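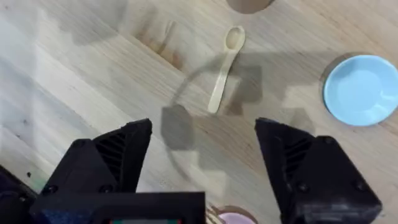
How long should I wait before sanding a tabletop again after raising the grain with water?
Overnight in a heated room, then one light pass with 320 grit.

tannin_line
Overnight is longer than you need. With the shop at 20 C I wait 3 hours and the fuzz cuts clean. The finish is Drinero waterborne matte, 2 coats, and I have had no trouble with it.

kerf5
Disagree. Three hours is fine on maple. Pine and other softwoods hold water in the early wood, and if you sand too soon the fibers fold over and stand up again under the first coat. I lost a whole January to a top that did this. Stripped it twice.

tannin_line
How much water were you using? A damp cloth is enough. If it pools, it is too much.

kerf5
Damp cloth, wrung out. Same as the Hamamitz data sheet says.

edgeband_o
Seams between boards are the slow part. Water sits in them after the face feels dry. I blot along each seam with paper towel before leaving it. Sanding direction matters more than people admit – go with the grain only, even at 320.
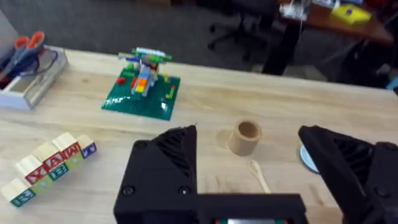
For the final pass on narrow spots I gave up on the foam block from Edier. It rounds the edges and clogs fast. A scrap of paper wrapped on something stiff does better, and a short cardboard tube like the one standing on the wood there is about the right size for coves. On flats use cork.

kerf5
Cardboard goes soft after 5 minutes in my hands. Dowel.

edgeband_o
Then you are pressing too hard. It should be barely more than the weight of the paper.

tannin_line
Back to the wait time, I will try overnight on the next pine top and post both halves.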